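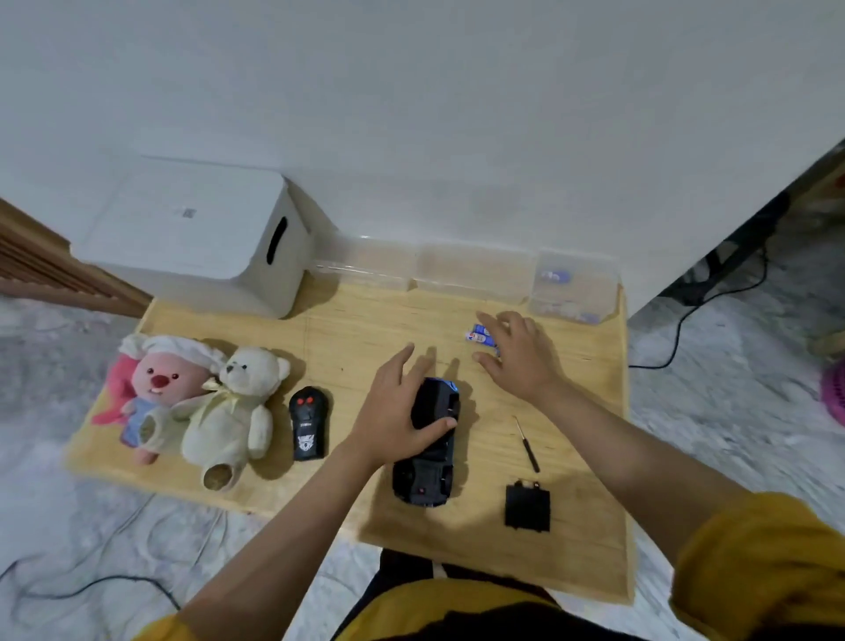
4/4/24. Battery swap task for the Gaverel policy, notes on how the labels are holding up. Zuleica and I went back over the segment boundaries, as the old ones were too coarse to train from. "Open the car" was a single label and covered everything from picking up the screwdriver to lifting the cover off. The new scheme splits it, and adds a label for the support hand, which the old one ignored. At the point shown the left hand is spread over the roof and bonnet of the car and the right is open above the table, reaching towards the two cells, with the screwdriver and the battery cover on the board below it. Under the old labels that was "idle". It is now "hold" for the left and "reach" for the right.

Retrained on 40 demonstrations with the split labels, same seed and same learning rate as before. Held out 13. On the held-out set the next-step prediction is wrong in 25 per cent of segments, against 30 with the coarse labels. Most of what is left is confusion between "reach" and "retract", where the hand is open in both and the model only gets a short window. Đạt thinks a longer window would fix it. I would try wrist velocity first, it costs less memory.

Clutter still matters. The remote is black like the car, and the attention maps drift on to it when a hand covers most of the roof. The soft toys seem to do no harm.

To do:
Rerun with wrist velocity, window unchanged.
Ask Đạt for the Resalon script that merges left and right tracks. My copy drops the last segment.
Relabel the Hầu set the same way before anyone compares the two.
Stanamley want the numbers in June, send the per-label table as well as the total.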